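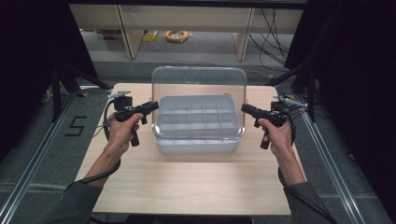

By Nusrat Kazmi

Kerstin Dahlgren has 596 kinds of beans, and when I got to her kitchen in Brimby she was already apologizing for not having soaked enough of them for lunch.

"I thought you'd want to see them dry first," she said. "Everybody wants to see them dry. They're prettier, I'll give them that!"

I'd wanted to meet her ever since a friend handed me an envelope of her seeds last March (I killed every one of them, which I confessed over coffee, and she laughed so hard she had to put her cup down). She started 26 years ago with a single handful from a neighbor, old Mr. Deligiannis, who grew a flat brown pole bean up the side of his garage and wouldn't sell it to anyone.

"He'd give it to you, but you had to come back in the fall and return double," she told me. "So I did. Then I kept some back, and that was the start of all the trouble."

The beans live in little compartment trays and jam jars, in the pantry and down the cellar stairs. I asked if she grows all of them every year and got a look.

"With what yard? I grow 60 a summer, and that's already too many. The rest have to wait their turn. A bean is patient if you keep it dry and cool."

Most of her mail comes from people who moved away from Trurniston, the next town over, and want whatever their grandmother used to cook. They hardly ever know the name. One man wrote four pages about a soup - the pot, the weather, his aunt's bad temper - and only mentioned the bean on the last one. "It was purple," Kerstin said. "That was it. Purple!" She sent him three kinds and he wrote back that it was the second.

So what did I do wrong with mine? Too early, she said, and too wet. "Wait till you'd sit on the ground in your shorts. Then plant."

We ate the brown ones at 1:30, with onions and a lot of butter. I went home with a new envelope, and I owe her double in the fall.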